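The Long Way to a Cup of Tea

2020-07-14

My grandmother kept her kettle on the back burner from breakfast until bedtime, and if you had asked her why, she would have looked at you as if you had asked why she kept a roof on the house. I thought about her a good deal on the drive up to Linley, where the old Cattaneo tea rooms have been open, under one family or another, for longer than the road out front has been paved.

I had meant to stay an hour. I stayed until they put the chairs up, and went home with a tin of smoky black tea, a bag of ginger cookies and a recipe card I had no business asking for. The menu has four pages, and two of them are tea. The rest is toast, more or less, in every form that toast can take -- with cinnamon, with cheese, with a poached egg if you come before noon.
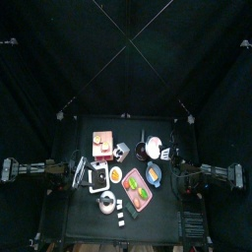
What I wanted to understand was how a place like that keeps going when most of us drop a bag in a mug and carry it off to our desks. Part of the answer is the regulars. There is a club that meets on the long porch every August and works its way through the whole list, slowly, with a good deal of arguing. They have kept a notebook for years, and the last entry I read was for tea number 428, a green one from a small importer called Trivaris. "Grassy, in a nice way," somebody had written, and underneath, in different ink, "No."

The other part, I think, is that tea gives you something to do with your hands while you wait to say what you came to say. Coffee comes at you already finished. With tea you have to fill the kettle and find the cups, and by the time it has steeped you have usually gotten around to the thing about your sister, or the job, or the dog.

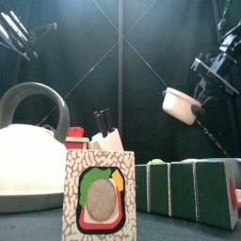 A white kettle with a gray handle, alongside a box with a sushi design.

I have started doing it properly at home. I bought a pot from the Grundovov pottery, a squat brown thing that drips a little if you pour too fast, and I have learned to pour slower. Green tea gets cooler water than I ever used to give it, and black tea gets its full few minutes, even when I am hungry and the toast is getting cold.

The recipe card, by the way, is for the ginger cookies. It makes 200, and the only instruction I could find for cutting it down was a penciled note at the bottom that says to invite more people. I have the oven on as I write this, and I had better go borrow another cookie sheet from next door.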